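Velow cell: progress report to the Arbridge fund
October 2024

Summary

The Velow cell at Latcombe is set up and running, both on the bench and in simulation. This report covers the work since January: commissioning, the maintenance routine and one repair. Spending is within budget.

Setting up

The robot was bolted down and levelled before any software went on. We then calibrated both arms and both hands against the Nygård fixture plate. The left wrist needed a second pass after its zero position drifted overnight. It has held since then.

The simulated cell was built from the same measurements. We use it to check every change to joint limits, grip settings and reach before it goes onto the hardware. The current test task is the coffee machine, chosen for its small parts and a lid that restricts how the hand can approach.

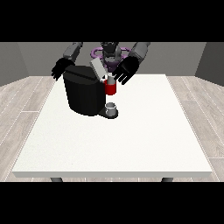
Simulated cell, coffee machine task. Lid raised, cup on the drip-tray base.

We have completed 101 runs of this task in simulation with the current settings, and 73 finished without a fault. Most of the faults came from the left hand approaching too low. We have raised the approach path by 20 millimetres and will repeat the full set next quarter. The colour and lighting settings in the simulator have been left alone while this is sorted out.

Maintenance

The cell now has a written routine. At the start of each session the operator checks the cable runs at both shoulders, wipes down the fingers and runs the homing sequence. Tendon tension is checked after every 40 hours of running and written in the log book beside the controller. Grease points are done at the same time.

We had one repair in the period. A finger joint on the right hand began to stick and was traced to a worn bushing. The part took almost 20 days to arrive, so we carried on in simulation and lost little time. Two spare bushings are now kept on site - they are cheap, and the supplier does not hold stock locally.

Still to do

The emergency stop on the far side of the bench is awkward to reach and will be moved. The controller cabinet also needs a better dust filter. Both jobs are costed and fit within the remaining equipment line.

We are not asking for any change to the budget or the schedule. The next report will include the repeated simulation runs and the first bench results for the same task.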